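Girnex Workshop Notebook
Home | Notebook | Bench Log | Parts | Contacts
Print this page | E-mail this page

December 20, 2025

Entry for the Clendport visit. Horațiu Tănase asked me to write it up while I still remember it. He had the door and the talking, I had the bench, Nazmiye Demirtaş had the laptop and the stop button.

Visitors were the group from Drendthorpe, 18 people, mostly from their packing side plus two from maintenance. They came in three batches. The room takes six standing if nobody leans on the rail, so that worked out. First batch was early and we were still homing the arms when they walked in. Horațiu took them to see the cable rack until Nazmiye gave the nod.

Morning setup notes, for whoever does January:

Left arm threw a joint limit warning on power up. Cleared on second try. Same warning as last week. I did not chase it.

Right arm cable had worked its tie loose. Re-tied higher up and left more slack at the elbow.

Speed set to the demo profile, not the normal one. It looks slow to us but the visitors still stepped back the first time.

Wrist camera feed went on the big monitor. Should have done this last time. People watched the monitor more than the table, and asked better questions.

Tasks were the usual ones: pull the drawer by its knob, pick small things off the tray, take the spoon by its handle. I let each batch choose the order. All three wanted the drawer first.

Results as Nazmiye logged them. The drawer was fine for batches one and two. In batch three the fingers slid off the knob twice and she stopped it and re-seated the box. I had bumped it when I reset the table, so that one is on me. Small pickups were good when the part lay flat and poor when it stood on its edge. The spoon handle was better than expected.

Nazmiye's log shows 896 steps saved for the longest run, and almost 200 MB for that run with video. Fine for the local disk. Do not try to push it over the guest network again.

Two views of the bench, both with the wooden box and the red cup:

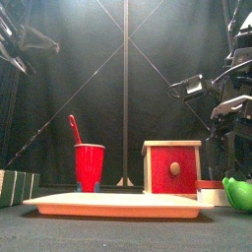
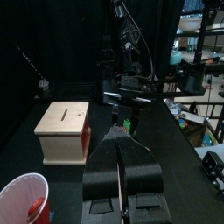
Questions that came up, so we have answers ready:

How long to teach it a new part? Horațiu said it depends on the part, and the man who asked did not like that. We need a straight answer with a range.

Can it do soft bags? Not tried here. The Hầu rig would be the one to try it on. I said I would ask.

What happens if someone puts a hand in? Nazmiye showed them the stop button and let one of the maintenance people press it. Recovery took longer than I wanted because the right arm had to be homed again. Worth having the restart steps on a card.

Does the second arm need to be there? Fair question. For the drawer, no. For holding the cup while the other arm takes the spoon, yes.

To do before the January group:

Tape marks on the table for the box and the tray.
Look at the left arm warning properly.
Write the restart card (me).
Range for teaching time (Horațiu).
Ask about bags on the Hầu rig.

Drendthorpe wants to send two people back for a half day on the bench. Horațiu has the e-mail. I said yes as long as Nazmiye is in.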